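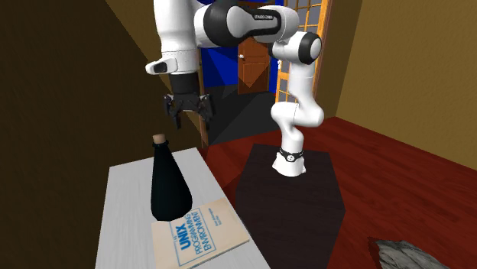

The arm at bench two, with the black bottle and the UNIX book.

Juwita says I talk to it too much. Well, who else is there at six in the morning? Before Vilness bought the arm there were five of us in the packing room, and you couldn't hear the radio over Hildegard (she sang, badly, and only hymns). Now it's me and a screen with a green button.

My job title is "attendant." I used to be a packer! I could do 300 boxes on a good shift, books and bottles and whatever else people ordered, and I knew by the weight if a cork was loose. The arm did 258 on its first night and Teguh upstairs bought everybody donuts. All three of us.

So what I do is, I set things out. Bottle, book, whatever the list says. I press green, I step back over the line, and the fingers come down slow as an old man picking up a dime. Mostly it goes fine. When it doesn't, I press red and write down the time.

Last night I wrote Hildegard a postcard. She's at the Zorum place across the river, 13 more dollars a day, and she says they're getting two arms in September. She wanted to know if I had any advice.

I thought about it all through my break. Then I wrote, "Bring your own radio," and went back in and pressed green.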